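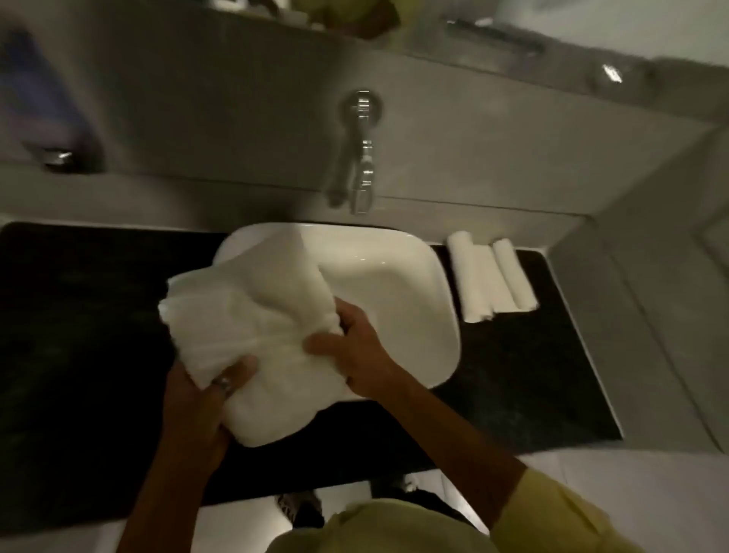

Hard Water at Home: notes for the May talk at Prakine library

Opening. Wait for the door to close. Thank the library for the room. Say up front that there is time for questions at the end, and that people should hold the ones about their own boilers until then or we never get past the first part.

Start with the kettle. Ask who descaled one this month. Most people in this valley have done it at some point. The white crust is calcium carbonate, the same stuff as chalk and limestone. It was dissolved in the water when it came out of the tap, and heating pushed it out.

Where it comes from. Rain picks up carbon dioxide from the air and more from the soil, which makes it slightly acid. It soaks down through limestone and dissolves a little as it goes. Our supply is pumped from wells in that rock. The town across the ridge draws from a reservoir on granite and has soft water. Same rain, different ground.

The number. Our tap water at Prakine tests at 300 milligrams per liter as calcium carbonate. Anything over 180 is usually called very hard. Say the units slowly. If someone has a dishwasher manual that asks for grains per gallon, divide by 17.1, so ours is between 17 and 18 grains. Write that on the board and leave it up.

Is it bad for you? No. Calcium and magnesium are both things we need. The trouble is with pipes, heaters, soap and cloth.

Soap. Real soap reacts with calcium and makes a gray curd that doesn't dissolve. That is the ring around the tub. It also stays in fabric, and it's one reason towels go stiff and dull after a year of washing here. Most laundry detergents today are not soap and handle hard water better, but they still lose some cleaning power. People respond by pouring in more, and the extra doesn't rinse out either.

Towels. This gets the most questions, so take it slowly.
Use the hard water dose on the box and stop there.
Skip fabric softener on towels. It coats the loops and they soak up less.
Fill the drum loosely.
If they are already stiff, run one hot wash with washing soda and no detergent, then a second rinse.
Shake them out before hanging. Line drying in still air makes any towel stiffer, hard water or not, so don't blame the wells for all of it.
Vinegar: some people add it to the rinse. It does dissolve deposits. Check the washer manual first, as some makers warn that it wears the rubber seals. Never use it with bleach. Repeat that one.

(Pause here. Water. Check the clock; should be no later than 7:20.)

Basins and faucets. The spots on a faucet are what's left when a drop dries. Wiping takes five seconds and works better than anything sold in a spray bottle. Keep acid off natural stone. Marble and limestone countertops are made of the same mineral as the scale, so vinegar eats both. Granite itself holds up better, but the sealer may not. On stone, use warm water, a drop of dish soap and a dry cloth. For a clogged aerator, unscrew it and soak it in vinegar in a cup, away from the counter.

Water heaters. This is where the money goes. Scale settles at the bottom of a gas tank and the burner has to heat through it. The popping noise is water trapped under the sediment turning to steam. In an electric tank it builds up on the lower element until the element burns out. Drain and flush once a year. Turn off the gas or power first. Pass around the piece of old pipe from the house on Nondura Street and let people look through it. Get it back.

Softeners. An ion exchange softener swaps calcium and magnesium for sodium. The resin gets recharged with salt. Points to make: you need a drain nearby, you will be carrying salt bags, and the brine goes down the sewer. Anyone on a low sodium diet should ask their doctor and may want one kitchen tap left on the hard supply. Same for house plants and the garden, which do poorly on softened water.

Magnets and clip-on coils. I get asked every time. The test results are mixed and I haven't bought one. Leave it there. Don't get drawn into an argument like last time.

Old supply, if there is time. The first well in the parish book is dated 1686, and the entry complains that beans would not cook soft in its water. That is a hard water complaint. Calcium firms up the skins of dried beans. A pinch of baking soda in the soaking water helps, but too much makes them taste soapy.

Test strips. There is a box of 300 at the side table. Take one strip each, dip it in cold water, and read it against the card after the time printed on the packet. If you have a softener, test before and after it. If the two readings match, check whether the salt has run out.

Handout is by the door. The dosing table is on the back. Correction to announce: the line for half loads should say half a cap, and the printed copies say a full cap.

Questions until 8:15. Stack the chairs along the window side and turn off the projector at the wall.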